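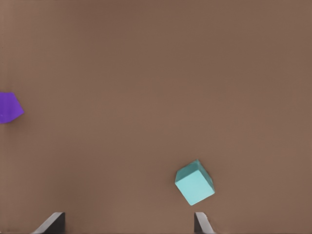

Leokadia Makowska wrote to me that four weeks with Gelcombe had taught her more about grippers than a year of reading, and that I should stop grumbling and pay for the thing. So I paid for the thing.

Gelcombe is a subscription from Hellaten. You get a simulated arm with a two-finger gripper, a set of tabletop pick-up tasks, a script editor, and a wrist view that looks down past the fingertips. The monthly price is $73. There is a free trial, but it locks you out of the wrist view, and without that I don't see what you'd be trying.

### Setup

Painless, I'll give them that. The installer ran on my second-best laptop and the fan only complained when I had two tasks open. The first lesson has you open the fingers, move above a block and close. If you've ever written a loop you'll be done before your coffee is.

### What I liked

The wrist view is the best part. A teal cube on a plain brown surface sounds like nothing, and then you notice it's turned at an angle to the fingers and sitting nearly in line with the right one. Close from there and you've asked for trouble. You have to shift sideways and turn the wrist first, and the tutorial lets you find that out by yourself. I wish more of the lessons were like it.

The error messages are in plain English. The undo button works on arm moves as well as on code.

### What I didn't

The sales page says skills learned here "carry straight over to your real arm." I'd like to see the evidence. The tabletop is one smooth color with soft light. My bench has scratches, glare from a window and a cable that is always in the way. There's a setting called Clutter, and as far as I can tell it adds more blocks.

Contact is my bigger complaint. A fingertip that brushes a cube in Gelcombe gives you a small, polite nudge. On my own arm the same brush sends the cube skating or tips it up on an edge. I asked support which friction values they use and got a link to the sales page. Asked again, got the same link.

Then there's grading. A grasp passes if the cube ends up above the table for 2 seconds. I passed one task holding a cube by a corner, which I would never trust on hardware, and the certificate congratulated me on my "precision handling."

### Compared with the others

Jurčo is uglier and the manual is dreadful, but it lets you change friction, mass and lighting yourself. Terkier is closer to Gelcombe in spirit, with fewer lessons and a one-time fee. Waldemar Wróbel swears by it for beginners and I can't say he's wrong.

### Would I keep it?

I canceled after the second month. For a classroom that has no arm and wants one on a screen, it's decent, and the early lessons are well paced. For anyone who already owns hardware, $73 a month is a lot for practice on blocks that behave themselves. Leokadia still disagrees, and has renewed.

If Hellaten publishes the contact settings, or at least lets us edit them, I'll take another look. They told me an update is planned for October. The cancel button, by the way, is under Profile and then Extras.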